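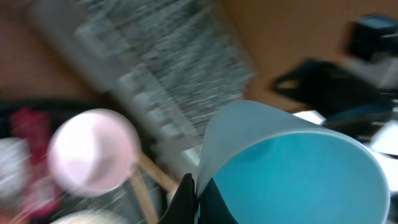

Blue plastic cup, capacity under dispute.

Pirkstead Home Cooking Board > Pantry & Staples > "One cup" of rice is not a unit of measurement

Started by laceycheetham, 27th March

laceycheetham wrote:
I've been cooking rice for 18 years and I would like to know whose cup we're all using. My rice cooker is a Zunlow, and the manual says "add one cup of rice and fill to line 1." It came with a cup. The cup went to live with my ex-husband, along with the good colander. I've since been using a regular measuring cup and filling to the line, and the rice comes out with a texture I'd call "defensive."

Is the cooker cup a different size from a real cup? The manual doesn't say. The manual has 40 pages and two of them are about not bathing with it.

dutch_oven_dave wrote:
Yes, it's smaller. Rice cooker cups are usually 180 ml. A US cup is closer to 240. You've been putting in a third more rice than the line expects, so it comes out dry.

laceycheetham wrote:
So I've been wrong since the divorce. Great. Good to have it in writing.

knucklemethod wrote:
You don't need a cup at all. Level the rice, rest your fingertip on top, water up to the first knuckle. My grandmother fed a household this way and never owned a measuring anything.

dutch_oven_dave wrote:
And if you have a wide pot? An inch of water in a wide pot is a lot more water than an inch in a narrow one.

knucklemethod wrote:
Then you use the right pot.

dutch_oven_dave wrote:
So the method is your finger plus one specific pot. That's a measuring cup with extra steps.

luminita_s wrote:
Use a scale. Put the pot on it, hit zero, pour the rice, hit zero, pour the water. I do 1 to 1.3 by weight for jasmine on the stove and a little less in a cooker. You can scoop with a cup, a mug or a hat. The scale doesn't care.

The other good thing about a scale is that you can pour straight from the bag into the pot. Every time I transfer rice to a second thing, and then a third thing, I lose a portion of it to the table and find it again in June.
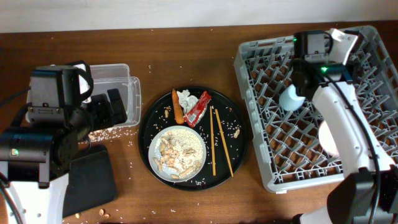
Re: "One cup" of rice is not a unit of measurement

lambert61 wrote:
A scale for rice. Next we'll be taking its temperature.

I don't own a scale and don't want one. It's a ratio. If you use the same cup for the rice and the water, it can be any cup on God's earth and the ratio comes out the same. Ignore the lines in the pot. The lines are for people who kept the little cup.

luminita_s wrote:
That works until you double it. Evaporation doesn't double just because the rice did, so a big batch at the same ratio comes out wetter. You end up fudging it, and then it's not a ratio, it's a mood.

lambert61 wrote:
I've never had a wet batch.

luminita_s wrote:
Have you ever cooked for more than yourself?

lambert61 wrote:
That's a personal question for a rice thread.

oversalted wrote:
Sort of related. Do you all measure before or after rinsing? I rinse first, then measure, and I have a feeling that's where my trouble starts.

dutch_oven_dave wrote:
Before. Rinsed rice hangs on to water, and you'd be counting that water as rice. Measure dry, rinse, drain well, then add your water.

knucklemethod wrote:
With the knuckle it doesn't matter when you rinse. Just mentioning it.

oversalted wrote:
Second question while I'm being humored. Does anyone put pasta in with it? My aunt used broken vermicelli browned in butter, and I'd like to try something chunkier. Would shells work? 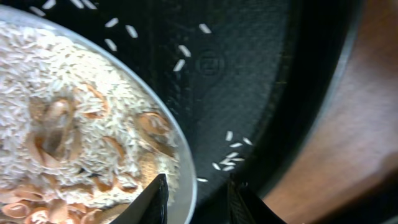

Long-grain rice and pasta shells, uncooked.

luminita_s wrote:
Vermicelli works because it's thin, so it's done when the rice is. Shells are thicker and want a lot more water than rice does. You'd get firm shells or mushy rice, depending on who you decide to disappoint. Boil the shells separately and fold them in at the end. Orzo is a better bet if you want it all in one pot.

lambert61 wrote:
I've done it with small shells. Same cup for everything. It was fine.

luminita_s wrote:
Fine how?

lambert61 wrote:
I ate it.

laceycheetham wrote:
Update for anyone still here. I used 180 ml of rice, measured dry, rinsed, filled to line 1. Fluffy! I had seconds standing up at the counter.

I also looked into a replacement cup. There's a Verex one with lines for both sizes, but the shipping costs more than the cup does, so I've put a strip of masking tape on a jar.

dutch_oven_dave wrote:
Top of the tape or bottom of the tape?

laceycheetham wrote:
Oh no.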